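Cable sort-out gives the Fanstead workshop its bench back

The long wooden bench at the Fanstead workshop has a job this May, and the job is cables. Every black lead that has piled up in the place over the past few years is getting pulled out, looked over and either coiled up for the shelves or sent off for recycling. It's a bigger pile than anyone guessed, and people are loving it!

Huia McAlister, who looks after supplies at the workshop, got the whole thing going after a long hunt for one power lead. She found it, eventually, at the bottom of a box marked "misc."

"I had my arm in there up to the elbow," she said. "I thought, right, we're doing the lot."

The rule for the sort-out is simple. Anything without a home goes into a blue bin on the bench first, tangles and all, and nothing goes back on a shelf until it has come out of that bin and been coiled properly.
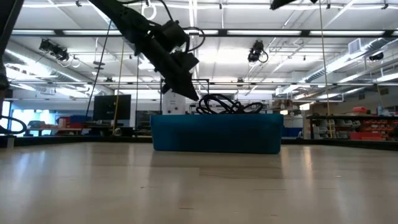
How the sorting works

Two people take a turn at a time, usually for 30 minutes, and the first part of each turn is just patience. You find a loose end, follow it back through the loops and ease it free (pulling only makes it worse, as several of us can now confirm). Then you check the plug, run a hand along the full length for nicks or kinks, and decide whether it stays.

Keepers are coiled in big, easy loops and fastened with a strap. McAlister is a fan of red ones, mainly for how well they show up against black cable on a crowded shelf, and she has been handing them out with real joy.

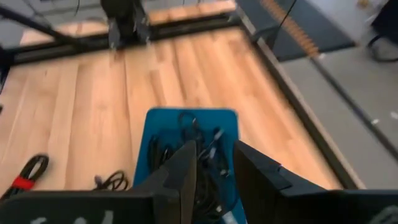
Short leads with small connectors have been the trickiest, being so good at hiding inside the loops of longer ones. They'll get their own drawer, with a label for each type of plug. Longer leads are going to the shelving by length, and the Tomoana rooms next door have asked for first pick of the spares, which is great news for everybody's storage space.

Anything damaged goes in a crate for Drasico, the local scrap collector, at the end of the month. The bench is open for sorting from 3 p.m. and you don't need to know one plug from another to join in. Bring any mystery cables from home too!

Comments

fern_and_flint: Love this. Can I bring printer leads? I have a shameful number.

Huia McAlister: Yes please, bring them all! Tie them in a bundle if you can.

Pat R.: Did a short cable with a gray end turn up? Might be mine from the Fondosik build.

oldbenchdog: Big loops, yes! Stop wrapping them around your elbow, people.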